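Woredar quote builder – two months in

Quick one, between jobs. People on the forum kept asking what we moved to after the spreadsheets so I said I'd write it up. Woredar, the paid plan, quoting and stock modules only. Did not touch the invoicing. Our accountant has her own thing and I'm not getting in the middle of that.

Background, short. We sell made-to-order shelving and shop counters, small outfit, lots of options per item. Depth, finish, brackets, lighting, left or right return. Before this we used Grovico, fine for fixed products, hopeless once a customer wants the 80 cm version with a different top. Every odd quote turned into a phone call.

Setup

Importing the catalog: 3,045 lines, CSV, went in on the second try. First try died on a semicolon in a product name. The error message just said "row invalid" and didn't tell me wich row. Found it by cutting the file in half over and over like it was 1998. Second try, done before my coffee was cold.

Option groups are good. Really good. You build a group once (say, edge finish) and hang it on as many products as you like. Change the group, changes everywhere. Grovico made me do that product by product, and I lost most of January to it last year.

Dependencies between options – less good. "If glass top then no cable grommet" works. Anything with two conditions needs the rule editor, and the rule editor looks like it was built by someone else in a different building. Small gray text, no undo. Save often. Évan Pruvost did ours in the end, he has the patience for it, took him nearly 40 rules to cover the counters.

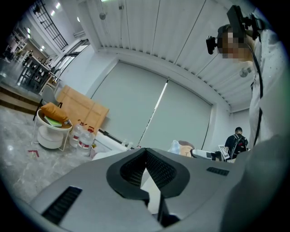
Day to day it's quick. Open customer, pick product, tick the options, price updates on the side. PDF comes out clean, with our logo the right size for once. The customer gets a link and can accept online, and most of them do it from the phone. Acceptance then drops the parts into stock as reserved. That part alone saved us from double-selling a run of oak tops.

Discounts though. You can do a percentage per line or per quote. Not both. If you do a line discount and then try a quote discount it wipes the first one without asking. Caught it on a Thursday evening with the quote already sent, had to call the customer, not fun. Support says it's "on the list". OK.

Search is slow on big catalogs. Type three letters, wait. Type the full code and its instant, so we all just learned the codes.

Support

Chat, weekdays. Thibault Rolland handled most of my tickets, friendly, knows the product, admits when something is a bug. Answers same day usually. The help pages are behind the software by a version or so, half the screenshots show buttons that moved.

Versus the others

Tried Murketti for a trial period. Prettier. Much better mobile app. No real option rules, so out. Aubert does everything but they want a long contract and a paid consultant to set it up, and we're not that size. Might suit you if you have somebody full time on it.

Price

Per user, monthly, no contract. We run 2 users on the full license and everybody else gets the read-only login, free. Read-only can see stock and print quotes, enough for the workshop.

Good: option groups, online acceptance, stock reservation, free viewers.
Bad: rule editor, the discount thing, import errors, search.

Would I buy again, yes. Four out of five, would be higher if they sorted the discounts. If your products are simple don't bother, stay on Grovico, it's cheaper and the search works.

One more thing, export your price list before every update. Ours came back with the rounding reset to whole units after the last one and I only noticed because a bracket was suddenly free. Setting is under Company > Regional, not under Pricing where you'd look for it.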